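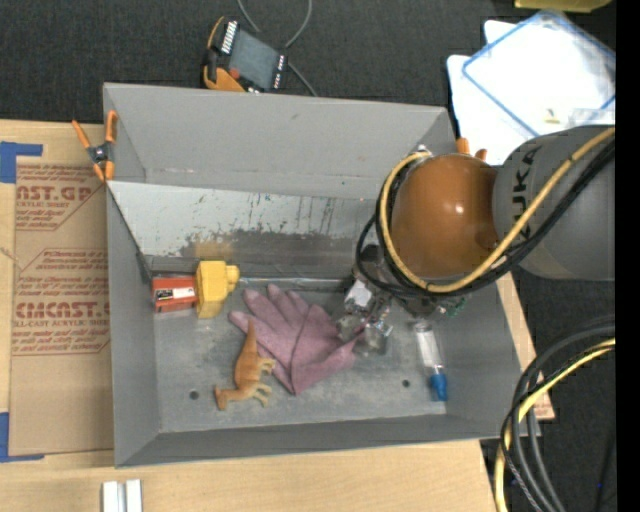

*Grey bin on the bench, mixed load, glove in the centre.*

07/07/2020 – mixed bin, Plitstead room

Purpose of the session: settle how we lay out the mixed load in the grey metal bin so that Maxence and Haris can repeat it without me standing there. Object set is from the Mercado crate, sheet 383.

Layout as used:

- pink glove flat in the centre, fingers to the back left, cuff to the front right
- toy animal on its side in front of the glove, tail over the glove's edge
- red-orange box in the back left corner, label showing
- yellow block touching the box on its right
- clear tube with the blue cap on the right side, cap to the front
- clear crumpled piece by the glove fingers

The overlap of tail and glove is deliberate. Elaheh wants at least one contact between a soft item and a rigid one in every layout, and the tail does the job. Box and yellow block cover rigid on rigid. I have left the tube on its own for now.

Glove: lay it out by the cuff and don't smooth it. It has a crease down through it and I would like the crease kept. Ironing it flat with the palm, as Haris did on the first go, gives a different object. The colour has gone dusty. Don't wash it before the September series; Somtochukwu has the colour reference from the old sheet and will redo it with the glove as it is.

Clear piece: hardest item to log. It catches the light badly and its outline changes with each handling. I tried writing down an orientation and gave up. Record the position only, to the nearest glove finger.

Tube: rolls if the bin is bumped. Set it down last. The pale insert stays inside. Weigh tube, cap and insert together.

Bin: floor is scuffed. Xolani asked whether we should swap to the newer Hunolent bin. My view is no – the scuffs are in all the earlier records and a clean floor would make this set the odd one out. He can raise it with Cosness if he disagrees. Bin sits directly on the wooden table, no mat. The mat let it creep.

Labels: the print on the red-orange box label is small. Read it in the hand before placing and copy it to the sheet then.

Stock: order 2334 is short by 2 gloves. Maxence to chase.

To do:

- [ ] second layout, tube against the right wall
- [ ] draw the layout on the back of sheet 383
- [ ] Somtochukwu: glove colour reference
- [ ] 5 repeats by Haris, then compare with mine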